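The week the arm stopped letting go

I've been meaning to write this one up for a while, partly so I remember what we did and partly because a couple of you asked why there were no posts in September. The short answer is that I spent most of the month on my knees next to a bin, listening for a hiss.

Quick catch-up if you're new. I work at Trukley, which is a small shop that does bin picking for people who sell a lot of oddly shaped stuff. Our job is to get an arm to reach into a bin of mixed junk, grab one thing, and put it somewhere else. It sounds so easy when I tell my relatives about it! The project I'm on is called Bendalia (I didn't pick the name) and the customer is Evine. They send us samples of things their people pack by hand, and we try to get the robot to do it without crushing anything.

We were going great. Then one morning the arm picked up a little box, lifted it, swung over to the drop spot, and just... kept it. The program said it had let go and the arm went back for the next pick with the first box still hanging on. It pushed that box straight down into the pile and the whole thing stopped with a force fault. No harm done, I cleared it, it ran fine for the rest of the morning, and I decided it was a fluke.

You know where this is going. It was not a fluke. It happened again after lunch and then 3 times the next day, and there was no pattern I could find. Light things, heavier things, boxes, bags. I blamed the suction cup first, so I put a new one on. Same thing. I blamed the code second, and I'm a little embarrassed by how long I spent on that. I added a 200 millisecond wait after the release and the fault went away for an entire day, and I went home so happy. The next morning it was back.

What I should have done right off was stand there and listen. When our gripper lets go, the valve shuts off the vacuum and then gives a short puff of air to push the part loose. It's a sharp little sound, and you stop hearing it after your first week. I turned off the shop radio, ran the cell at slow speed, and sure enough, every so often the puff was weak, more of a sigh. And it was only weak when the arm was reaching into the far corner with the wrist rolled over.

So it was a hose. The air line runs down the outside of the arm, loops out past the wrist and comes back in at the tool. Somebody (okay, me) had shortened that loop back in the summer so it would stop brushing the side of the bin. With the wrist rolled all the way over, the shorter loop folded on itself and pinched. Vacuum could still pull well enough to hold a part, but the puff couldn't get through. Then the arm would straighten out, the kink would open, and by the time I walked over there was nothing to see.

Now for the part I'm less proud of, and the real reason I wanted to write this. On one of those stops I reached in to pull a stuck box off the cup. The arm was paused, and I'd paused it myself from the pendant. I had not hit the stop, and I had not locked anything out. I'd done it that way lots of times. I had my fingers on the box when the line un-kinked and all that trapped air let go at once, and the box shot off the cup, past my hand and into the back wall of the bin. It made a bang like a dropped pan. I yelled a word I won't type.
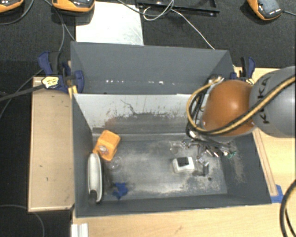
It was a light box and it missed me, and I sat down for a few minutes anyway. Paused is a program state. The air doesn't know about it. There was still pressure sitting in that line, and nothing I'd pushed on the pendant had done a thing about that. If it had been one of the heavier samples, or if I'd been leaning in with my face over the bin (I do that, everyone does that), this would be a different kind of post.

I wrote it up that afternoon, and my boss was nice about it, which somehow felt worse than getting yelled at. We stopped the cell for 2 days and went through it properly. The loop got its length back, plus a better clip so it swings wide of the bin wall. We put in a dump valve from Ruggiero that bleeds the line whenever the stop is hit, and there's now a small gauge by the gate. You look at the gauge, it reads zero, you lock out, and then your hand goes in. It adds a bit of time to every jam and I've heard some grumbling – most of it from me.

We also put a pressure switch on the tool side, so the program waits until it sees the puff come through before it moves off. I don't know why we didn't have that from the start. The old code sent the release signal and took it on faith.

Since then we've done more than 120 picks out of that same far corner with the wrist rolled over as far as it goes, and it has let go every time. I took my 200 millisecond wait back out, too. The next batch from Evine is supposed to be soft pouches, and I already know the cup hates those, so I expect I'll be back here complaining about that before long.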